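Ye-rin Cho
4. April 2018

1/ So, Leute, ich mach's jetzt wirklich: Die Taschenschublade wird ausgemistet. Im Februar hatte ich's groß angekündigt und dann passierte genau gar nichts. Jetzt liegt alles im Flur und ich komm nicht mehr ins Bad, ohne drüberzusteigen.

2/ Regel für heute: Jede Tasche kommt einzeln auf den weißen Tisch, Reißverschluss auf, alles raus, auch aus den Innenfächern. Erst dann wird entschieden. Wer vorher entscheidet, behält alles (ich kenn mich doch).

3/ Angefangen hab ich mit der graulila Stofftasche. Weich, ein bisschen knittrig, olivbrauner Gurt. Die hab ich mal auf dem Flohmarkt bei Young-sook Wang am Stand mitgenommen und danach ständig benutzt – Schwimmbad, Zug, Einkaufen, alles.
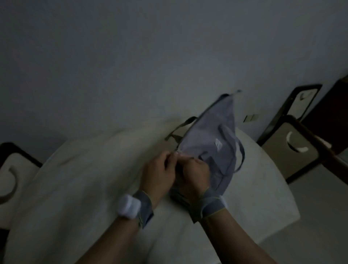 4/ Inhalt der Graulila
Ein Kassenzettel über 23,55, eine Haarklammer, drei Kaugummis ohne Papier (igitt!) und der Schlüssel fürs Fahrradschloss, den ich seit dem Winter suche. Das Schloss hab ich natürlich längst weggeworfen.

5/ Urteil: bleibt! Die Schlaufe vorne ist so praktisch, wenn man das Ding nur schnell vom Haken reißen will. Kommt einmal auf links in die Wäsche, kalt, ohne Schleudern.

6/ Nächster Kandidat war der Rucksack von Brirar. Schöne Farbe, aber der Boden krümelt innen ab und die Krümel hängen dann an jedem Pulli. Weg damit. Tut ein bisschen weh, der war teuer.

7/ Weil mich schon zwei gefragt haben: Klemmende Reißverschlüsse reibe ich mit einem Kerzenstummel ein, ein paarmal hin und her, fertig. Bleistift geht auch, macht aber auf hellem Stoff graue Streifen. Frag mich, woher ich das weiß.

8/ Zwischenstand: 5 dürfen bleiben, der Rest geht in den Karton für den Tauschladen. Die kleine Bauchtasche von Zorton liegt noch auf dem Stuhl, da kann ich mich echt nicht entscheiden. Will die jemand? Ich schick sie auch per Post, schreibt mir einfach!

9/ Pause jetzt, es gibt Nudeln. Die Koffer unterm Bett mach ich morgen – oder im nächsten Februar.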